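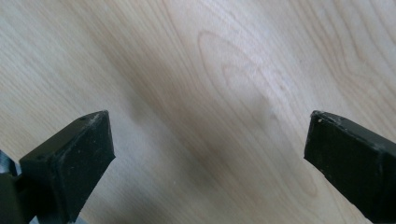 Notes from the kitchen table

Well, the heritage walk is back on! I've put us down for January, starting out front of the old Zeltside post office (built in 1871, and still the draughtiest building I've ever queued in). Elin Watkins is leading again and she's added the Cadwaladr Street cottages this time -- wear proper shoes, the laneway's all bluestone. It's 2 hours if we don't dawdle, and we always dawdle.

We've got 27 names on the list already, so give me a yell soon if you're keen. Dogs are fine on a lead. Afterwards a few of us are wandering down to Tarkier for a cuppa, and I'm told the lemon slice is back in the cabinet.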